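WHY IS THE RIVER ORANGE?
Old mines, funny coloured water, and who has to clean it up

Posted 15/08/2015

Lots of you asked about the orange river after the last page about rocks. So this is the orange river page. Quite long, sorry. Get a biscuit.

First thing. Rivers are meant to be clear, or a bit brown after rain, or greenish if there's weed. Bright orange is not a normal river colour. If you see a stream that looks like somebody emptied a giant bottle of squash in it, and there are hills nearby with old mines in them, then the mine is a very good guess.

What's a mine again?

A big hole. Or a lot of tunnels. People dig to get at something useful in the rock: copper for wires, zinc, tin, lead, coal for burning. The useful stuff mixed up in rock is called ore. Usually there is only a little bit of metal in a lot of rock, so you end up with a small heap of metal and a gigantic heap of leftovers. The leftovers get piled up outside. Old heaps are all over the place in mining country, and people sometimes think they're just hills. Bare hills where hardly anything grows, that's the clue.

The rock that was minding its own business

Inside a lot of these rocks there is a mineral called pyrite. You might know it as fool's gold. Shiny, yellow, sometimes in perfect little cubes. It's made of iron and sulphur stuck together.

Deep underground pyrite mostly just sits there. Millions of years, no bother. There's hardly any air down there to start it changing.

Then people dig tunnels. Air gets in. Rain trickles down the cracks. Now the pyrite has air AND water, and it starts to break up. The sulphur part turns into an acid, the iron part goes into the water. Tiny bacteria live on this stuff as well and they speed the whole thing up a lot.

While the mine is working there are pumps going day and night to keep the tunnels dry. When the mine shuts the pumps get switched off. Slowly, slowly, it fills up like a bath. Can take years. And one day it gets to the top and comes out of the lowest hole it can find, which is normally an old tunnel in the side of a hill, just above somebody's river.

Scientists call it acid mine drainage. Long name, just means sour water coming out of a mine.

Sour how?

You measure sour with a thing called the pH scale. Pure water is 7, right in the middle. Lower than that is acid, higher is alkaline (soap is on that side). Vinegar and lemon juice are well down the acid end. Some mine water is as sour as vinegar and a few bad ones are even worse. You would NOT want to put it on chips.

Sour water does another nasty job. It pulls metals out of the rock as it goes past. Copper, zinc, sometimes lead or arsenic. You can't see those. A stream can be clear as glass and still have too much metal in it for a fish, so clear doesn't always mean clean.

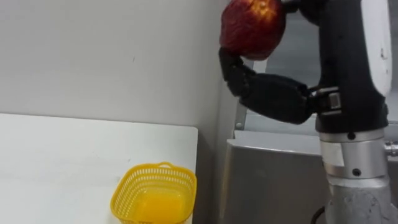 The orange is iron. When mine water first comes out of the tunnel it can look quite clear, the iron is dissolved in it like sugar in tea and you can't see it. Then it meets fresh air and cleaner water from the river, and the iron turns into tiny solid bits. Same family as the rust on a bike chain. The bits sink and coat all the stones. Colour depends how much iron and how thick. Have a look at the apple, deep red with the lighter orangey yellow streaks in it. Old mine streams can go through all of those colours in one short walk, dark red where the crust is thick and yellowy where it's just starting to settle. Miners used to call the yellow muck "yellow boy".

So what's wrong with a bit of rust?

The muck covers the bottom of the stream. Think who lives there. Mayfly babies, caddis grubs in their little stone cases, snails, fish eggs tucked in between the pebbles. It blocks up the gaps. It blocks gills. Plants can't get any light. Then there's nothing for the fish to eat even if the fish could stand the water, and then nothing for the kingfisher or the otter.

People get caught up too. If you water your vegetables from the river, or your goats drink from it, or you fish in it for your tea, you've got a problem that you didn't make.

The Darirau

Let's do a real one. The Darirau is a small river, comes down off the moor and goes through a village called Sutach on the way to the sea. There was a copper mine above the village, run by a company called Stevuveo. It shut in 2000. Everyone got told the site was safe. Pumps off, gate locked, sign on the gate.

For years nothing much. The tunnels were filling up and you couldn't tell from outside. Then one January, after weeks of rain, the water burst out of a side tunnel and the river went orange right down to the bridge. It stayed orange. The school had to stop its river dipping days and the farms downstream had to bring in water by tanker for the cows. The tanker water cost money, and guess who paid for it. The farms did!

Here's where the grown ups started arguing.

Who should clean it up?

There's an idea called "the polluter pays". Polluter is whoever made the mess. It's the same rule as in your kitchen, if you knock the cereal over you get the dustpan. Most people think it's a fair rule. Getting it to work with mines is hard, for a few reasons.

One, mines last a long time and companies don't always. Stevuveo had sold the land and closed its office. You can't send a bill to a company that's gone.

Two, some mines are really really old, dug before there were any rules about rivers at all.

Three, arguing over it takes ages. Lawyers, letters, more letters. The river carries on being orange while they write them.

In lots of countries a new mine now has to put money aside before it starts digging. It's called a bond. A bit like the deposit on a bouncy castle. You get it back if you leave everything tidy, and if you don't, there's cash there to pay for the tidying. But somebody has to work out how much, and if they guess too small, the rest comes from taxes, or the job doesn't get done. And people living there need to be asked what THEY want. It's their river. At Sutach the first plan was made without one single meeting in the village, and people were cross about it, quite rightly.

How do you fix it?

You can't just put a cork in. People have tried plugging tunnels and sometimes it's fine, other times the water builds up behind and pops out somewhere worse.

Limestone is good. It's the opposite of acid, sort of, so if you run sour water over lots of limestone it gets less sour. Trouble is the stones get coated in orange muck and stop working and have to be changed.

Settling ponds. Big shallow pools where the water slows down and the orange bits drop to the bottom before they get to the river.

Reed beds. Marshy patches planted with reeds. The water creeps through, the reeds and the mud trap a lot of the metal. Looks nice, frogs like it, doesn't need electricity.

Treatment works. For bad mines. A proper building with tanks and pumps, where they mix in lime and squeeze the muck out. Expensive and you have to keep it running, and for some mines that means pretty much for ever.

The Darirau is getting ponds and then a reed bed, built by a firm called Lüthi. The plan says 15 years before the bottom of the river is properly clean. If you're nine now you'll be a grown up. The mine itself only worked for 55 years so that's a fair old chunk.

Can they use the orange stuff?

Sometimes yes! It's iron oxide, same as is used in paints and to colour bricks. If it's clean enough it can be dried and made into powder. If it's got arsenic and things in it then no, it has to go somewhere safe.

Try it at home (with a grown up)

Put a bit of plain steel wool in a saucer with a splash of water and a splash of vinegar. Leave it near a window overnight. Look at it the next day, then the day after. You should get orange. Wash your hands after and don't tip it in the pond.

And if you find an orange stream when your out on a walk: don't paddle, don't drink, keep the dog out, and don't go anywhere near the tunnel. Old tunnels are really dangerous. Tell a grown up, they can ring the enviroment people for your area. Might be one they know already. Might not.

Words to remember
Ore: rock with useful metal in it.
Pyrite: fool's gold, iron and sulphur.
Acid mine drainage: sour water from a mine.
Bond: money put aside at the start to pay for tidying up.

Next page is sand. Where it comes from and why people pinch it off beaches.

COMMENTS (4)

we did the steel wool one and it went orange by breakfast. mum says it stinks

Used this with my class, thank you. Could you do a page on slate? We've got tips right behind the school and the children want to know if they are "bad" ones.

Why dont they just fill the mine with cement

Reply: Good question. They do sometimes fill bits of them. Most mines are far too big, miles of tunnels, and the water finds a way round. Slate is on the list!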